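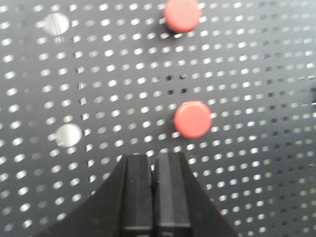
Rapport d'avancement : aménagement des panneaux perforés de l'atelier Haruna
Destinataire : direction des programmes, Fonds Skarico
Rédaction : Adesuwa Akinola, association Clurkora
4 octobre 2021

1. Rappel du projet

Le projet porte sur le remplacement des anciens rayonnages de l'atelier partagé Haruna par des panneaux perforés métalliques, sur lesquels les outils à main et les petites fournitures sont suspendus. La convention signée en avril prévoit trois postes : l'achat des panneaux, la fabrication ou l'achat des accessoires de fixation, et la remise en ordre du stock. La subvention accordée est de 1000 euros.

2. Travaux réalisés

Les rayonnages ont été vidés et démontés. Deux étagères en bon état ont été gardées pour la réserve, les autres sont parties à la déchetterie. Les murs ont été rebouchés aux endroits des anciennes chevilles, puis repeints.

Les panneaux sont gris foncé. Nous avons renoncé à les plaquer contre le mur : un vide est laissé à l'arrière, ce qui permet de passer les attaches et de les reprendre sans tout déposer. Par endroits la lumière traverse les trous, ailleurs le fond reste sombre. Cela gêne un peu la lecture des emplacements dans le bas, et nous avons choisi de laisser le bas libre pour l'instant.

La surface se marque assez vite. Des éraflures et des traînées pâles sont apparentes sur un panneau. Elles ne nuisent pas à l'usage et nous ne prévoyons pas de reprise de peinture.

3. Accessoires de fixation

Les plots ronds rouges servent de repère et de support. Ils sont posés à plusieurs rangées de trous d'écart, l'un au-dessus de l'autre avec un léger décalage, pour recevoir les outils longs. Des pièces de teinte claire complètent la série. Leur disposition n'est pas définitive, nous attendons les remarques des usagers avant de fixer le plan.

Le code couleur reste à écrire. Pour l'instant le rouge désigne les supports à ne pas déplacer. Il faudra une fiche plastifiée à l'entrée de l'atelier.

4. Dépenses

Dépenses engagées à ce jour : 492 euros, panneaux et peinture compris. Les accessoires Losta ont été commandés en deux fois, la seconde commande n'est pas encore facturée. Le solde couvrira cette facture, l'étiquetage et l'achat de bacs pour la visserie.

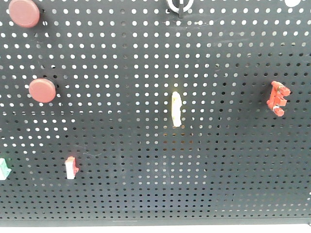 Les panneaux peuvent-ils être déplacés si l'atelier change de local ?
Ils sont vissés sur des tasseaux et se démontent avec un tournevis. Il faudrait prévoir une demi-journée à deux personnes, plus le rebouchage des murs.

5. Difficultés rencontrées

La livraison des tasseaux a pris trois semaines de retard, ce qui a décalé la pose. Une partie des crochets récupérés de l'ancien atelier n'est pas au bon diamètre et ne tient pas dans les trous. Ils ont été mis de côté pour être donnés.

Le tri du stock avance moins vite que prévu. Les outils de coupe et de serrage sont classés. La visserie ne l'est pas, et plusieurs cartons de la réserve n'ont pas encore été ouverts.

6. Suite du calendrier

- réception et pose de la seconde commande d'accessoires
- essai du rangement avec les usagers pendant un mois
- correction du plan des emplacements, puis étiquetage
- tri de la visserie et mise en bacs
- rédaction de la fiche d'utilisation

Nous demandons que la date de remise du bilan final soit reportée d'un mois, sans modification du budget. Les factures acquittées sont jointes au présent envoi, à l'exception de celle de la peinture, qui suivra par courrier.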